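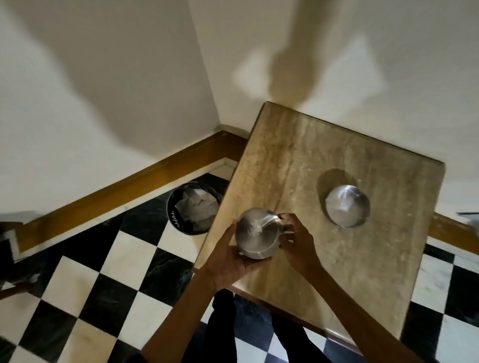 Ross 3 is a post-processing layer for PC games. It sits between the game and the display driver, takes the finished picture together with the depth buffer, and applies anti-aliasing, sharpening and tone adjustment before the picture is sent to the monitor. It does not change game files. The main work is on fine repeating detail next to strong highlights, where most built-in anti-aliasing either blurs the surface or lets it crawl. Brushed metal is the usual case: an upturned steel bowl such as the one held over the marble table has fine concentric lines across its base and a bright white highlight near the middle, and a game surface of that kind will shimmer at medium distance as soon as the view moves. Ross 3 treats the lines and the highlight separately and joins the results in the last pass.

159 shares 3 comments

What the package contains

The download is 390 MB. Most of that is the preset library and the offline manual. The program is installed once per machine and switched on per game from the Ross panel. Games that are not in the library can be added by pointing the panel at the main program file. A new entry starts on the neutral preset, with sharpening off.

Presets hold all the settings for one game and can be exported as a plain text file. Files from version 2 can be loaded, but the old grain setting is ignored and the sharpening value is converted to the new scale. Check the result by eye before overwriting the original.

Anti-aliasing

There are two modes. Spatial mode works on one picture at a time and adds no ghosting. It is suited to strategy games, card games and anything with a fixed camera. Temporal mode uses the previous pictures as well and gives a steadier result on fences, wires, grilles and hair. It needs a readable depth buffer. If the game clears the depth buffer early, the panel shows "depth not found" and Ross falls back to spatial mode until the game is restarted.

The history length in temporal mode can be set by hand. Long histories hold thin lines steady but leave trails behind fast objects. For racing games, start with the shortest setting and raise it only if the kerbs and barriers flicker.

Internal scaling

Where the game allows its resolution to be overridden, Ross can render at up to 200 per cent of the display resolution on each axis and reduce the picture afterwards. At the top setting this means four times as many pixels, and the load on the graphics card rises to match. Memory use should be watched on older cards. The reduction filter can be set to soft, normal or sharp. Sharp is not recommended with film grain, which it turns into coarse speckle.
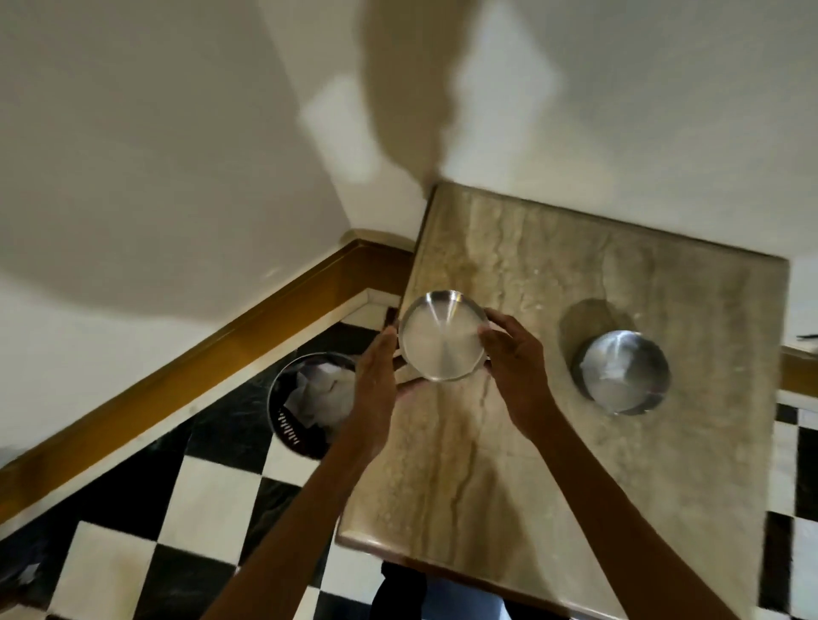

Round steel plate with a pale glare at its centre and a darker ring on the raised lip.

Highlight control

The Usen filter replaces the single brightness limit used in version 2. It reads the brightness of each area of the picture and compresses only the part above the set threshold, so a bright window does not pull down the wall beside it. Three controls are provided: threshold, roll-off and radius. Threshold sets where compression begins. Roll-off sets how gradually it takes effect. Radius sets the size of the area measured, and should be kept small in games with many point lights.

Usen works on standard and high dynamic range output. In high dynamic range, enter the peak brightness of the display in the panel first. The value reported by the operating system is used if the field is left blank, and on many monitors it is wrong.

Interface masking

Text, maps and health bars should not be sharpened along with the rest of the picture. Ross can find most fixed interface elements by comparing pictures while the camera is turning. Run the mask tool in an open area, turn the camera slowly through a full circle and save. Elements that fade in and out may be missed and can be drawn in by hand. A saved mask applies to one resolution only.

Requirements

Operating system: Windows 10, 64-bit
Graphics: any card with a current driver and support for Direct3D 11 or later
Disk space: 390 MB for the download, plus room for saved masks
Display: any; high dynamic range optional
Network: needed for activation and preset updates only

Known limits

Ross does not run in games that block third-party layers, and no attempt is made to get round such blocks. Do not enable it in online games whose terms forbid overlays. In split-screen games, temporal mode treats the dividing line as moving detail and may soften it. Screenshots taken with the game's own key are saved without processing; use the capture key in the Ross panel instead. Recording software must be started after the game, or it will pick up the unprocessed picture.

Switching between full screen and windowed mode during play resets the history and produces one or two rough-edged pictures. No setting is lost.

Licence and support

One licence covers one user on up to three machines. A machine can be released from the account page and its place used again at once. Owners of version 2 receive version 3 without charge. Ross is developed and sold by Wakero, Grisberg. Lead developer and contact for technical faults: Malte Hellwig. Reports should include the log file, the preset in use and the driver version.

Page last revised October 22, 2021. The next preset update is planned for February.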